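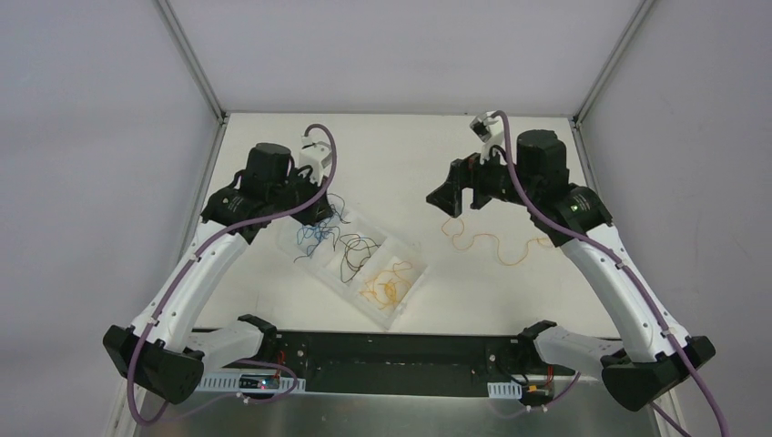
MEDIA RELEASE

Storage trays won't tidy your house, says the company that sells them

Skarodell puts out its new Liris tray in October with fewer promises and a longer list of things it doesn't do

GETHIN – Home storage firm Skarodell will start selling its new storage tray, the Liris, in October. The company would like it known at the outset that it has serious doubts about most of what is said about storage trays, including a fair bit of what it used to say itself.

Past Skarodell packaging told buyers that a tray would "bring calm to any bench". That line has been dropped. So has "a place for everything", which the company could find no evidence for in any house it looked at.

"We've been selling trays for years on the idea that the tray does the tidying," said Nerys Rees, who runs the storage range at Skarodell. "I have a drawer at home with three trays in it and I still can't find the tape. I'm not going to put my name to another box that says your life will be simpler."

The release of the Liris follows a survey of 651 households carried out for Skarodell by the research firm Inosier. People were asked what they kept in their trays, where the trays sat, and whether they had moved, emptied or sorted them in the past month. They were also asked to write down what was in one tray without looking and then go and check.

Skarodell had hoped for a nice figure to put in this release and did not get one. Most people who owned a tray said they liked it. Most of the same people got the contents wrong. A good number left out the thing on top.

Inosier's report is cautious about what any of this means and so is the company. People who answer a survey about storage trays may care more about storage trays than their neighbours do. Nobody at Inosier went into the homes to look. Some of those who said they sorted a tray every month may have been thinking about the month they would like to have had. Skarodell asks that the survey be reported with those limits attached, and that it not be turned into a headline about how many hours Australians lose hunting for scissors. It didn't ask about hours.

What came through clearly enough to act on was where things go wrong. People buy the tray first and decide what goes in it later. It ends up on a bench or table near the door, and anything small that has no home gets dropped in. Once it is full, they buy another.

"You can see why a storage company might keep quiet about that last bit," said Rees. "It's been quite good for us."

What the Liris is

The Liris is a shallow open tray, meant to sit on a table, a bench or a shelf. It has no lid. Skarodell tried lids on earlier trays and found that customers stacked things on them, after which the tray was never opened again. Replacement lids for older models will stay on sale for people who disagree, and the company hears from them often.

It has no labels either. The first plan was to include a sheet of stickers reading Keys, Mail, Bits and so on. In a home trial of 36 trays that ran for seven weeks, the stickers were mostly used by children. In the homes where they did make it on to the tray, what was inside and what was on the sticker had parted ways by the end. Rees was in favour of dropping them and was not talked out of it.

The trial was small and Skarodell doesn't claim it proves much. The households were found through the company's own mailing list, so they were already fond of trays. Several dropped out without saying why. One wrote back to say the tray was being used under a pot plant and was very good for that. It has been recorded as a success, with some argument.

What the Liris isn't

Skarodell does not describe the Liris as an organiser. In the company's view the word has been stretched to cover any object with sides. It isn't a system, and it doesn't come in a set. It will not fit every drawer, and the packaging gives the outside measurements in large type on the front so that people can check before they pay. Earlier boxes gave the inside measurements in small type on the bottom, and the returns desk can tell you how that went.

The company is also wary of the claim, now common across the trade, that sorting small household things is good for the mind. It may be. Plenty of people find it pleasant to empty a tray on to a clear table and put things back in order on a quiet afternoon. Others find it dull, and feel no better for having done it. Skarodell sells trays and has no standing to say which sort of person you are.

How to use it, for those who still want one

Skarodell has printed a short card to go with the Liris. The advice was written by Rees and cut by her twice. It goes as follows.

Pick the things first. Put them on the table and look at how much room they take up. If they fit in a bowl you already own, use the bowl.

Keep one kind of thing in one tray. Pens with pens is fine. Pens with batteries, a spare key and a packet of seeds is how the last tray got that way.

Empty it all the way out when you sort it. Picking through the top layer feels like tidying and mostly turns the pile over.

Leave some of it empty. A tray filled to the edge on the first day has nowhere to go.

If you haven't touched what's in it since you last moved house, you probably don't need a better tray.

Rees says she expects the card to be read by very few people and kept by fewer. "It'll go in the tray," she said. "Then it'll go under things in the tray. I did raise this."

Asked whether telling customers to use a bowl was wise for a company that makes trays, she said the people who can be put off by a small card were going to bring the tray back anyway, and returns cost money. She also doubts that this kind of frankness wins anybody over for long. "I don't want a pat on the back for it. Companies being blunt is a sales trick too. Look at the tray, see if it suits what you've got, and ignore the rest of us."

Retailers

Shops that stock Skarodell goods will be sent the Liris ahead of the October start. They are asked not to display it filled with matching items. The company's past shop displays used rows of identical jars and rolled cloths, and customers fairly pointed out that they didn't own any. Shops are welcome to fill the display tray from whatever is lying behind the counter.

Older Skarodell trays will go on being sold until stock runs out. There is no trade-in offer. The company looked at one and decided that the old trays would have arrived full.

Survey and trial notes

Inosier's survey report can be had in full by any journalist who asks, including the pages that do the company no favours. The wording of each question is at the back. Skarodell would sooner be asked about the weak spots than see them skipped, and Rees will take questions on both the survey and the home trial. She has asked that nobody send her a photo of their drawer.

Sample trays are available for review. They don't need to be returned, though reviewers who end up with nothing to put in one are encouraged to say so in print.

About Skarodell

Skarodell makes trays, boxes and shelf inserts for the home from its base in Gethin. It has won no awards that it considers worth listing.

Media contact: Nerys Rees, Skarodell, Gethin. Calls are best before midday.

ENDS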